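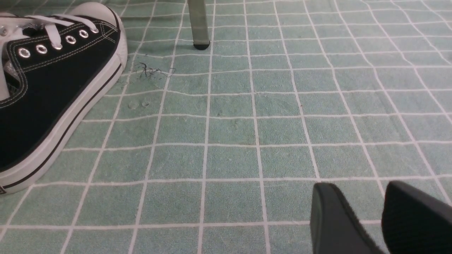

Capítulo 2
El calzado de lona: partes, materiales y conservación

El calzado de lona ocupa un lugar destacado en la formación del personal de guardarropía y de mantenimiento textil. Su construcción es sencilla, pero reúne materiales de comportamiento muy distinto: el tejido del corte, la goma del piso y de la puntera, el metal de los ojetes y el algodón o poliéster de los cordones. Cada uno exige un tratamiento propio.

Al finalizar el capítulo, el alumnado será capaz de:

Nombrar las partes de una zapatilla baja de cordones.
Distinguir el corte, la lengüeta y el piso en piezas de distinta hechura.
Seleccionar el procedimiento de limpieza adecuado para la lona oscura y la goma blanca.
Registrar el estado del par en la ficha de recepción (véase la página 57).

2.1 Terminología básica

Se denomina corte al conjunto de piezas que cubren el pie. Los ojetes refuerzan los orificios por los que pasa el cordón. La puntera de goma protege los dedos y suele ser la primera zona en mostrar desgaste. Los cordones se retiran antes del lavado y se tratan por separado, en agua a 30 grados.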